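Skellik opens its household chores trial to the public

Can a machine open a door, cross a home and pick something up off the floor? Skellik, the home robotics project based in Uston, has spent the winter finding out, and its first results are published this December. The trial runs 133 simulated chores, starting with door handles. 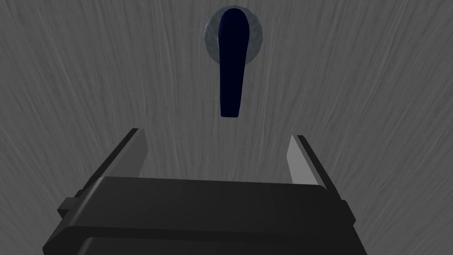

Door handles still matter more than clever talk, according to Þorgeirsson, and a robot that can't get through a door is no use to anyone upstairs.

We agree! Of the 133 chores, 80 are now finished without human help. Tidying is the part we're most excited about - small things, awkward corners, rooms at the far end of the home.
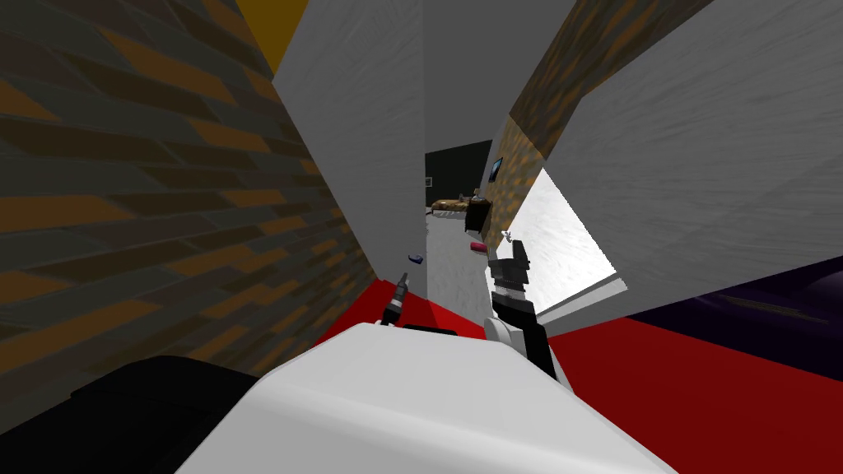 One reader of our newsletter wrote that she would settle for a machine that picked up socks and left the rest to her. Socks are on the list, though soft things remain hard, and we don't expect to crack them by spring.

Reaching is going well. Deciding what to reach for first is slower, and we've tried 3 ways of teaching it.
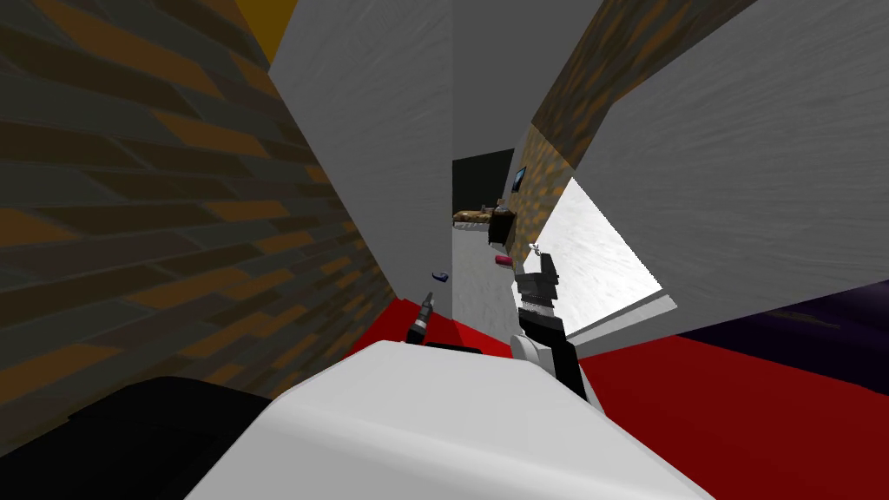
Skellik tidying trial: reaching towards a small pinkish-red cylinder.

Mumesberg, our partner on the shop-floor side, will test the same skills on shelf stacking next.

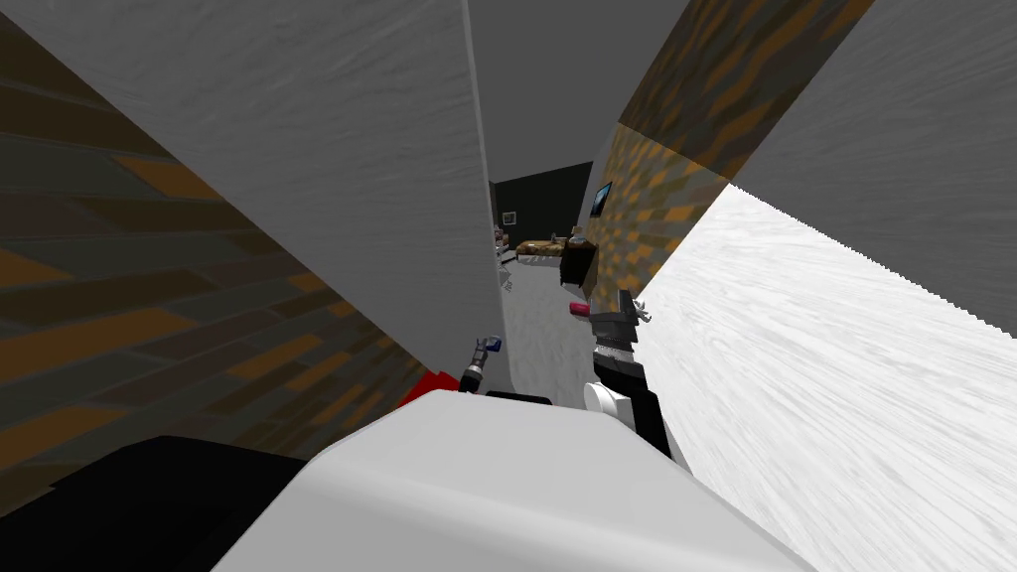 Good chore software has to cope with distance as well as grip. A small pink object at the fingertips is one job, and the low bed in the room beyond is quite another. Making beds joins the trial in its second round, along with 2 kitchen chores.

The full chore list is free to read on the Skellik website.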